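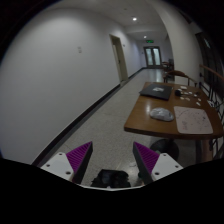 The long corridor, white wall to the left.

Build 40 of Mikodcombe failed on level 16, and the report reached Viorica Kelmendi a little before lunch. It said that the board could not be cleared. It gave the seed, the move list and the time on the clock, and it was signed P. Mikkelsen.

She loaded the seed on the test console. Mikodcombe was a tile game. The player slid rows of colored stones until matching stones touched, and the stones dissolved and new ones fell from the top. Each level had a target. On level 16 the target was 66 stones of any color, with no time limit.

She played the move list as written. After the last entry the board held no legal slide, and the counter read 2 remaining. The game should have detected this and reshuffled. It did nothing. The music went on.

She opened the reshuffle routine. It ran when the list of legal moves was empty. The list was not empty. It held one entry, a slide of the bottom row to the left, which the input code refused because the row was locked. Locked rows had been added in April at the request of Kerkby, the publisher, and the move finder had never been told about them.

The fix was a single condition. She wrote it, ran the level again, and watched the stones lift and resettle. Then she went to find Preben.

He was at the desk by the window with the Fotano controller, the one with the loose left trigger. He had level 16 open.

"It's the locked row," she said. "The finder counts it."

"I thought it might be."

"You didn't put that in the report."

"The report form asks what happened." He slid a row and four green stones went out. "How long was it stuck before you reset it?"

"A minute."

"I left it overnight."

She waited for the rest. He put the controller down and turned his notebook toward her. He had written down the counter at intervals, in pencil, in a column. The entries were the same until the one at the bottom, which was 1.

"Nothing can decrement that without a match," she said.

"No."

"Did you see the board change?"

"I was asleep at home. I wrote that one when I came in. The stones were where I'd left them."

She took the notebook back to her desk and searched the code for every place that wrote to the counter. There were two. One ran on a match. The other was in a file by Hallgrímsson, who had left the company before she joined, and its only comment was the word "patience." It subtracted one stone for each eight hours without input.

She read it through again. She merged her fix, marked the report closed, and left the file as it was. On the test console she restored the old build, played the move list to the end, and switched off the monitor. The console she left running.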